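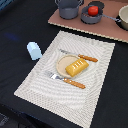
How to track down a phantom grip

A phantom grip is when the arm closes on nothing, reports that it has hold of something, and carries on with the rest of the routine. Ours did it in August, on the table-setting task, with the small pale blue block that sits beside the placemat. The log said grasp confirmed. The block was still on the black cloth.

The usual advice is to retrain. I've heard it from vendors and from people who ought to know better, and I don't buy it as a first move. You can burn a week on new training runs and never learn what broke. Try the dull stuff first.

What you need: the run log, the wrist camera recording, a feeler gauge and a second person near the stop button.

Step 1. Stop the arm and leave everything where it is
Hit the stop before anyone reaches across the table. An arm that thinks it's holding something will go on to the placing move, and that move is wide and quick. Kaan Gündoğdu got a bruised wrist at our Genanstead bench by tidying up too early. Lock out the power if your controller lets you. A pause on the screen isn't a lockout, whatever the manual implies.

Step 2. Find the moment it claimed success
Open the log and look for the first line that says the grip was confirmed. Write down the finger gap and the motor current at that line. Our gap read 16 mm and the current was sitting at 300 mA. A real hold on the block draws 800 mA on our Wutum gripper. Yours will differ, so measure a known good hold before you compare.

Step 3. Check what "confirmed" means
Plenty of setups only check that the fingers stopped moving. Fingers stop for all sorts of reasons: a bit of grit in the slide, a cable pulled tight, a timeout. Ours was using a timeout. Someone had set it years back and left no note. If your check doesn't look at current or force, change that now, even if it isn't the cause of today's fault.

Step 4. Look at the wrist view
Go back through the recording to the last stretch before the fingers closed. You're after two things: whether the object was in view, and whether something else was crowding it. Up close, a plain blue face on black cloth gives the software very little to judge distance by. A flat colour with soft edges can look much the same at two different heights.

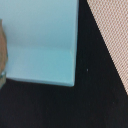
Can I trust the wrist camera to tell me the object has been picked up?
Only as a second opinion. A close view can fill up with the object whether it's held or just nearby, so pair it with the current reading or a weight check.

Step 5. Test the height
Send the arm to a spot just over the bare cloth and slide the feeler gauge under the fingertips. Repeat at each corner of the work area. We were 8 mm high at one end, because Florêncio Mota had swapped the table after the move from Ivthorpe and the old calibration came along for the ride. The software never complained.

Step 6. Change one thing, then run it again
Fix the height or fix the check, but not both at once. Run the pick at low speed with your second person on the stop. Then take the block away and run it again. The arm should report a miss. If it still says it has something, go back to Step 3.

Guerra, the outfit that services our controller, says a clean run with the object in place is good enough to sign off. I'd want the empty run as well, and I'd want it in writing in the log book.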